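Flesten to Re-Polish Stone Floors in Gisura Building

2/13/24

Flesten will begin restoring the marble floors of the Gisura building in June, property manager Jhair Agudelo said. The stone was laid in 1998 and has been re-polished once.

Work will proceed in nine sections so that each floor stays partly open. Crews will grind out scratches with diamond pads, fill open joints with tinted resin and finish with a polishing powder. Acid-based cleaners, which etch marble, will be withdrawn from the building's supply list.

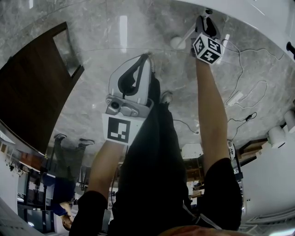
Polished gray marble with white veining.

Gloss readings taken at the main entrance averaged 57 units, against a target of 80 or higher set in the contract. Readings near the walls, where foot traffic is light, were close to 100.

Musyoka Kaijage, site engineer for Flesten, said dust will be controlled by wet grinding. Slurry will be collected and hauled off site. Each section will be closed for four nights and tested for slip resistance before it reopens. Tenants will receive the schedule by mail.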